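Vondora Shared Workshop
Frequently Asked Questions: Hand-Held Gripper Build

What is the Coltent build?
Coltent is a member project of the Vondora workshop. Participants assemble a pair of hand-held grippers from printed and purchased parts, and then use them to record simple tabletop tasks. The plans are available to all members in good standing.

Do I need experience with robots?
No. Members should be able to use a hex key, a soldering iron and a basic slicing program. A safety orientation is required before any work at the bench.

How long does assembly take?
Most members complete one gripper in 14 hours of bench time, not counting printing. A full parts list has 103 entries - fasteners included.

How should the fingers be aligned?
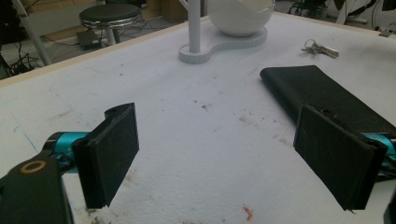 Alignment is checked by hand before the linkage screws are fully tightened. Close the fingers slowly and confirm that the two pads meet evenly along their length. Repeat the check with the gripper held at a working angle over the table. The turquoise-blue joint pieces behind the pads should be inspected at the same time, and any part with a crack must be replaced. Scuffing on the pad faces, as on the pair above, is accepted for practice sessions. Pads are to be replaced after 2,000 closures.

Which objects may be used for practice?
Members may bring small household items that are not sharp or of high value. Flat objects are harder to pick up than they look and should be attempted by one corner first. Keys, bowls and soft cases are all permitted.

May I work with both grippers at once?
Yes, after the single-gripper check has been signed off. Keep cables clear of your forearms.

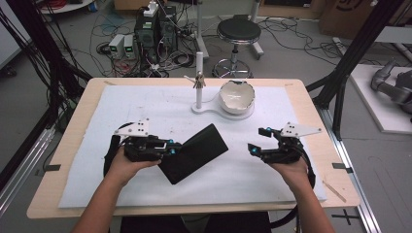
Vondora, 22/05/2022
The two-gripper station is open to members who have completed orientation. The table is covered with a white foam sheet, and items should be kept on the sheet during a session. Please do not move the computer or the power supplies on the floor behind the table. Sessions are booked through the Wota calendar, and unused bookings should be canceled in advance.

What does it cost?
The De Haan parts kit is $432 for a pair of grippers. Printed parts are charged separately by weight.

May I take my grippers home?
Finished grippers belong to the member who built them. Mounting plates on loan must be returned to the parts desk by the end of September.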